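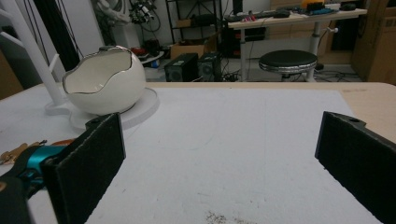

Somewhere in your home there is a bowl with things in it that have no business being in a bowl. Keys, usually. A button. A battery that may or may not work. Grown-ups call this "the key bowl" and will tell you it keeps the keys from getting lost, although the keys have a way of ending up beside it. A bowl can be any shape its maker likes, even a cracked eggshell with a zigzag edge and a thin shiny rim, and people will still put their keys down on the table next to it.

So what is that bowl made of? If it is ceramic, it started out as mud. Very good mud, but mud. Potters call it clay, and it is made of grains so tiny and flat that they slide over one another when they're damp. Squash it and it stays squashed, a trick you can't do with sand or your brother.

Once the clay has been shaped it has to dry out slowly. Hurry it and it may crack, and those are the cracks you didn't want. Then it goes into a kiln, a kind of oven that would ruin your muffins. A kitchen oven gets hot enough for a roast. A kiln gets hotter than 1000 degrees Celsius, and at that heat the clay changes for good. You can soak a fired bowl in water all week and it will never go back to being mud.

The glossy part is called glaze. It goes on looking like dull, chalky paint and melts in the kiln into a thin coat of glass. Metallic trims are often added last, and the bowl goes back in for another firing, a bit cooler this time. Some of those trims contain real metal, so they should stay out of the microwave unless you enjoy sparks and being sent to your room.

Try it yourself: roll a lump of air-dry clay into a ball, push your thumb into the middle and pinch your way around the wall. For an eggshell edge, ask a grown-up to help you cut zigzags with a butter knife while the clay is still soft. Leave it somewhere airy until it's hard, then colour the rim with gold paint. Don't put soup in it. Air-dry clay hasn't been fired, and it remembers being mud.

Written by Oksana Panasiuk for the Manerby children's pages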